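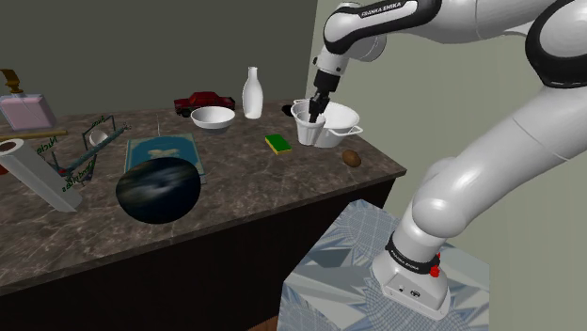
4. Showing the arm a task by remote control

Home | Guides | Set-up | Teaching | Forum

Right, this is the fun bit! I'm using the Vodar controller with the simulated kitchen here, and the first task I always teach is picking up the white cup.

1. Load the Montoya kitchen and wait for the arm to stop settling. Leave the clutter on the counter, you want the robot to learn with things in the way.
2. Hold the clutch button and bring the gripper down over the cup, nice and slowly. I keep the speed at 15 per cent.
3. Get the fingers inside the rim before you close them. Mind the pot (the cup stands right up against it).
4. Squeeze, pause for a moment, then lift straight up.
5. Let go of the clutch and press Save.

Note: do at least 14 good runs. I stopped at seven my first time and the arm kept wandering off towards the sponge!

Caution: if the gripper knocks the pot, bin that run. Please don't try to rescue it halfway, the wobble gets copied as well.

When you've got your set, send it to Clomau for training (mine took almost 145 minutes, so go and put the kettle on).

7 comments | Share

Updated Feb 13, 2022 | Contact | Back to top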